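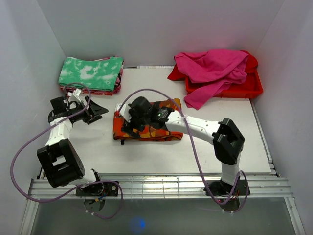

## Week 6: House rules for the folding bench

Okay, this is the part of the course where I get to be fussy! Two arms sharing one surface is where most of your trouble will come from, so please read this before your slot with Ulla Aaltonen in the lab.

**Before you power up**

- Both base plates tight on the rail. Give each one a push with your hand.
- Run your fingers along the purple cables. They need enough slack for full reach, but a loop that can snag a gripper is a fail on the checklist.
- Folded pieces go on the stack at the far left, unfolded ones in the red tray at the right. I don't mind a cloth hanging over the rim (they all do it), but the middle is for the piece you're working on.

**While it's running**

- One arm on the cloth, the other parked with its fingers open and clear of everything, unless your fold really needs both.
- Hands stay out past the rail. If a sleeve slips off the stack, stop first, then reach.
- Speed cap is 200 mm/s. Aatos Tuominen will tell you his group goes faster, and good for them, but you're on my bench.

**Writing it up**

Log every stop, even the boring ones! I want the time, which arm, and what the cloth was doing. Last April we had 22 stops in the log and only 6 with a reason written next to them, so we learned next to nothing from a whole month of folding.

Reading for next time: the Dikton handout on shared workspaces, first half only. Bring your checklist, signed.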